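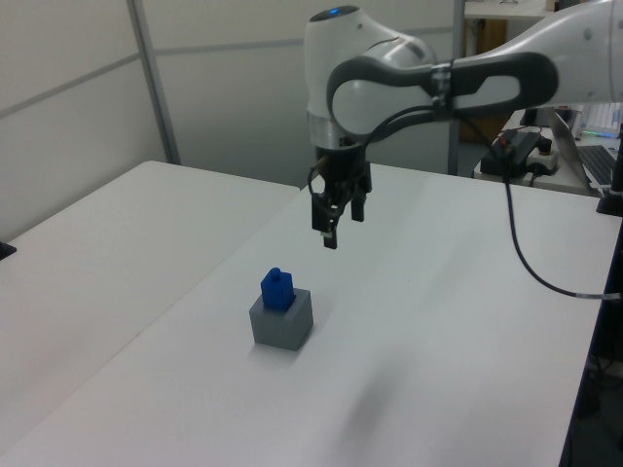
Zundby Home and Workshop Help
Home > Gadgets and machines > Robots and automation

Can a robot arm do ordinary chores yet? Putting things away, sorting parts, emptying the dishwasher

Fiorella Rinaldi
Posted in May, 841 views

Hello all, and sorry in advance for the length of this, I do go on a bit.

My husband and I run a small repair business from the ground floor of our house (sewing machines mostly, a few mixers and the odd record player) and between the shop and the house I feel as though I spend my whole life picking things up and putting them back where they belong. Screws into trays, bobbins into cases, lids onto tubs, and then I go upstairs and it's plates into racks and socks into drawers. My shoulder has been bad since the winter and the physio has told me to cut down on the reaching and lifting, which made me laugh, but she was quite serious.

My nephew is very keen on machines and he has been sending me clips of robot arms folding towels and pouring drinks. He says there is a secondhand one going for 2,784 euros from a firm called Drirkis that is clearing out its old stock, and that with a camera on it and "a bit of training" it could put our parts away overnight while we sleep. He is a lovely boy and clever with it, but he also told us the bread machine would pay for itself.

So what I would like to hear from people who have been near one of these things is this. Can they do that kind of job yet? I don't mean in a car factory. I mean one arm on a bench, in a room that changes from one day to the next, with a box of mixed bits that I have tipped out in a hurry. And is there anything for the house that is further along? I would be so happy with something that only emptied the dishwasher. I wouldn't mind if it took all afternoon over it.

We have a good solid bench, a spare socket and a fair amount of patience. We do not have anybody who can write programs, apart from my nephew at weekends.

Thank you for reading all that!

Toshiko Minami
Member, Robots and automation

Dear Fiorella, what a nice question, and I'm sorry about the shoulder. I have the same trouble on the left side, so you have my sympathy.

I work with arms for a living at Hafstein, on the side of things where we try to get them to handle small objects, so I'll tell you how it looks from there and you can weigh it up against the clips.

The short version is that putting one known thing into one known place is quite doable now, and putting your mixed box away overnight is a good deal harder than it sounds.

When we start an arm off on handling, the work looks almost silly to visitors. You have a plain white table, a grey box and a blue block, and the arm has to carry the block to the box and lower it in. A child of two would do it while looking out of the window. For the machine there is a surprising amount in it. It has to find the block, close on it without tipping it, know how the block is sitting in the fingers once it has hold of it, travel across, and then come down square over the opening. 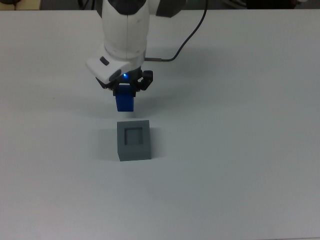 Blue block in the gripper, held over the square recess in the grey box.

The coming down is where the time goes. If the block is a little to one side of the opening, or turned a few degrees, it can catch on the rim. You and I would feel that at once in our fingertips and give it a wiggle. A simple two-fingered gripper has no feeling in it to speak of unless you add a sensor or let the arm notice that it is meeting resistance, and then somebody has to decide what it should do about that. Push? Lift and try again? Slide about until it drops? All of those can be made to work, and all of them have ways of going wrong.

Stacking is a cousin of the same job. Setting a small piece down on the flat top of a bigger one looks easier, and for the most part I would say it is, but you still have to let go cleanly. I have seen beautiful, careful placing spoiled by a finger that brushed the piece on its way up.

Now think about your screws and bobbins. Shiny things confuse cameras, thin things are hard to pick off a flat surface, and things in a heap hide one another. Your tipped-out box has all three troubles in it. There are machines that pick from heaps, and some are very good, but they tend to be set up for a particular set of parts by people who come back and adjust them. At one job I helped with we logged 400 tries at a plastic cap before the customer was happy, and that was one cap, always the same colour, always the same tray.

"A bit of training" is a phrase that covers a lot of evenings. The way many people do it now is to guide the arm through the task by hand, or with a controller, over and over, and let it learn from those runs. It's a lovely way of working and far kinder than writing everything out in code. But what it learns is tied to what it has been shown. Move the lamp, change the tray for a taller one, put a cloth on the bench, and you may find yourself showing it again. Your nephew might really enjoy it! I would only say that you should think of it as his hobby for the year and let the shop carry on as before.

As to the dishwasher, I'd love one too. Plates are heavy for their shape, cups are easier than people expect, and cutlery is misery. I have seen it done in demonstrations, slowly, with someone standing close by. I haven't yet seen one I would leave alone in my own kitchen with my own plates.

What I would look at for your shoulder is whether you can make the job smaller first. If your parts come to you in a known order, or you can lay them out on a flat tray with a space between each, you are most of the way to something a modest arm could cope with. The trouble is that by then you have done the reaching yourself. Some people get on better with a little vibrating feeder or a turning carousel that brings the trays round to you, no arm at all, and I do think that deserves a look before you spend the money.

If you do go to see the secondhand one, ask for these to be in the price and ask to see them:

the control box and its cables
the gripper (they are often sold separately and can cost a good deal)
the emergency stop
the software licence, if it needs one, and whether it can be passed on to you
the mounting plate and bolts

And ask them to have it pick something up and put it down while you stand there. Bring a bobbin case in your handbag and see what they say.

Do let us know how you get on, and look after that shoulder.

Masanobu Shibata
Member

No is the answer. Bought a Uvanow arm for the garage, 17 months ago. It can move a cube. I wanted it to hand me spanners. Still fetch my own spanners.

To be fair to it I never got round to the camera part. The arm itself is fine and it is quieter than I expected. If your nephew wants a gripper mount I have one in a drawer, free if he collects.

Genji Kamata
Member

Toshiko has put it far better than I could, so I'll only add a couple of things from the small shop side, as we are in something like your position (clocks and barometers, me and my sister, one bench each).

We borrowed an arm for a few weeks last spring from the college in town to see whether it could load parts into the cleaning basket. It did manage the bigger brass plates once we had made a wooden holder that stood them all up at the same angle. My sister made the holder, and I have to say the holder has been the most useful thing to come out of the whole business. We still use it by hand every day. With the small wheels we got nowhere. They slid about and the fingers closed on nothing, and at eleven at night I was down there in my slippers putting them back on the tray for another go.

Overnight is the word in your post that would worry me. When it went wrong for us it didn't stop and wait, it carried on as though all was well. One morning we had a barometer face on the floor - not broken, thank goodness - and the arm going politely back and forth above an empty tray. I wouldn't leave one running in a house with people asleep upstairs until I had watched it do the same job in the daytime for a good long while, and I'd want a proper fence or at least a shut door if there are pets or grandchildren about.

Also ask what it can lift with the gripper on. The figure they quote may be for the bare arm, and the gripper has its own weight to be taken off that before you get to the mixer.

For the house, our floor vacuum is the only robot that has stayed. It gets stuck under the sideboard most afternoons and I get down and pull it out by the bumper, which I suppose won't suit your shoulder either.

Fiorella Rinaldi
Posted the original

Oh, thank you all so much, this is more help than I had dared hope for. I read Toshiko's reply aloud over supper and my nephew went rather quiet at the part about the evenings, but then he asked straight away about the gripper mount, so Masanobu, may he write to you?

We are going to leave the big arm alone for now. My husband has taken a great fancy to the carousel and has already been measuring the bench. Genji, if your sister would be willing to share a sketch of the holder, I think something like it would do nicely for our shuttle parts, and I'd gladly send her some good bobbins in return if she sews at all.

I will still take the bobbin case along to Drirkis if we are passing. I would like to see their faces!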